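Nendport Tenants' Laundry Group
PRESS RELEASE
For immediate release
Mar 11, 2024

"Half a dose" claims don't add up, say Nendport households

A tenants' group in Nendport has today questioned the claims made for Prustex, the laundry additive that has been pushed through letterboxes all over town since the new year. The leaflets promise that a capful of Prustex lets you halve your usual detergent, wash at any temperature and save a family "up to £200 a year". We have read the leaflet several times and still can't find out how that sum was reached.

So we asked. The reply from the distributor, Chowdhury Home Supplies of Kaltley, ran to four pages and contained one table. The table compares Prustex with plain water. It does not compare it with an ordinary detergent used as the label tells you to, and that seems to us the only test a household would care about.
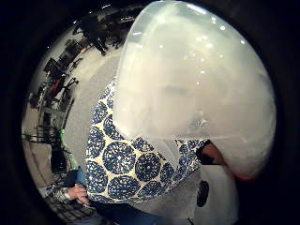
A patterned blouse behind a frosted, plastic-looking dome.

The group put a short survey through 800 doors in the town and had 211 replies. We make no great claims for it. People who are annoyed are more likely to send a form back, and we said so on the form. Even so, only 11 of those who replied had bought Prustex and noticed any drop in what they spend on washing. Several told us they had gone back to a full dose of detergent within a fortnight, which means they were now paying for two products.

The leaflet also says Prustex is "recommended by homes like yours". We asked which homes. We are still waiting. 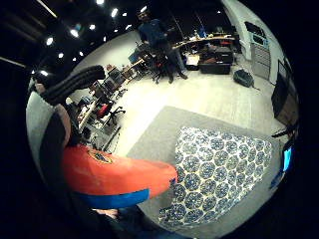 Orange fabric with a blue band and a small round emblem.

There is a wider point here about how cleaning products are sold. "Up to" is doing a lot of work in this leaflet. So is "can help". A saving of nothing at all is, strictly speaking, "up to £200". Most of us know this when we stop and think about it, but a leaflet on the mat at seven in the morning is not written for people who have time to stop and think.

Nor are the big names let off. Caps with lines you need a torch to read, and "washes per bottle" figures based on a light load, have been with us for years – and the extra detergent goes down the drain at our expense.

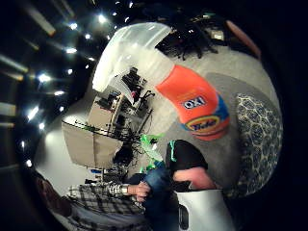
Tide detergent bottle with "OXI" on its orange label.

The group is asking Chowdhury Home Supplies to do three things before the end of March: publish the full test results, say what the saving was measured against, and refund any Nendport customer who asks. A spokesperson for the group said: "If it works, show us. We would be glad to be wrong, and we'd buy it."

Until then, our advice is dull. Read the back of the bottle you already have, measure the dose, and keep your money.

ENDS

Notes to editors
1. Survey forms were delivered by hand and returned by post. A blank copy is available on request.
2. The group takes no money from any maker or seller of laundry products.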